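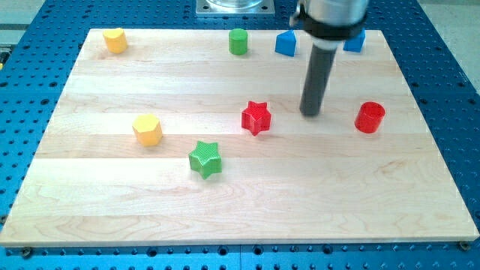

Questions we get about caring for a wooden cutting board, answered in the order people seem to get annoyed about them. Last tidied up March 2020.

## How often do I oil it?

When it looks thirsty. If a drop of water sits up on the surface, leave the board alone. If the drop sinks in and leaves a dark spot, it's time. In most kitchens that means once a month, and in most kitchens it happens once a year, the night before company.

## Which oil?

Food-grade mineral oil from the drugstore. Our own Omwood board oil is mineral oil with a little beeswax, it smells better, and you pay us for the smell. Please don't use olive oil. It goes rancid, and then so does your toast.

## Can it go in the dishwasher?

No.

## What if it's just the once?

Still no. Glued boards split along the seams and solid ones curl up like a potato chip. We get boards back at the Nosville shop every week with a note saying "it just came apart." They are very clean boards.

## How do I get rid of onion smell?

Coarse salt and half a lemon. Rub, wait 10 minutes, rinse, dry standing on edge. For garlic, do it twice. For fish, consider owning a second board.

## Mine has warped. Is it dead?

Probably not. Lay it hump side up on a flat counter with a damp towel under it and leave it overnight. If it still rocks in the morning, flip it and use the other side for a few weeks.

## Can I sand out knife marks?

Yes. Start with 80 grit, go finer until you're bored, then wet the board, let it dry and sand lightly again to knock down the fuzz. Oil it the same day. Knife marks are also allowed to stay, it being a cutting board.

## Do you repair boards from other makers?

We'll reglue a Grella or an Aigner if the wood is sound. Turnaround is 21 days, longer in July, when we like to go outside.

## Is end grain better than edge grain?

It's kinder to knives, heavier, and costs more. Edge grain is fine for nearly everyone. People who own end grain will tell you about it.

## Where do I send a repair?

Omwood Repairs, Box 3383, Nosville. Put your name on the board itself, on tape, in case it gets separated from the box. Dry it first.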